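Notes for my talk at the Ekham library evening
Subject: keeping a family language alive at home

Start slowly. Say good evening, thank Lesego Zwane for the invitation. Wait until the people at the back have chairs.

First point. I came to this country with two languages and my daughter was born into three. For the first years I believed that she would learn my mother's language by herself, like a child learns to walk. She did not. She understood everything and answered in English. I was not angry with her, I was a little ashamed of myself.

Ask the room: who has a child who answers in another language? Give them time to raise hands.

Second point. What we changed. We chose one hour in the day, the evening meal, and in this hour we spoke only the old language. My husband, who had 70 words at that time, was also obliged. He made terrible mistakes and our daughter corrected him, and so she had to speak. (Tell the story of the soup and the shoe. Keep it short, last time it was too long.) 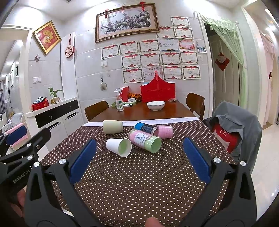 The meal is a good hour for it. The words come back every evening: pass me, enough, who wants more, it is too salty. A child needs to hear the same word many times in the same place before she will dare to use it. Later come the bigger words, about school and about quarrels.

Third point. Books and letters. Thịnh Phan lent us 11 picture books, and we read them until the covers became soft. My aunt in Relitz wrote postcards in large letters. My daughter answered 4 of them, with many spelling mistakes, and my aunt has kept them all.

Speak here about grandparents on the telephone. Warning: do not let the call become an examination. "Say something for Grandmother" is the sentence which closes every child's mouth.

Fourth point. When the child refuses. It will happen, for us it was at the age of nine. We continued to speak and let her answer as she wished. In September of the next year she came back to it, because of a cousin, Fania, whom she wanted to impress.

Drink water. Look at the clock. If there are less than ten minutes, leave out the part about Saturday schools and go to questions.

Remind them that the book list is on the table near the door, and the reading group has places free.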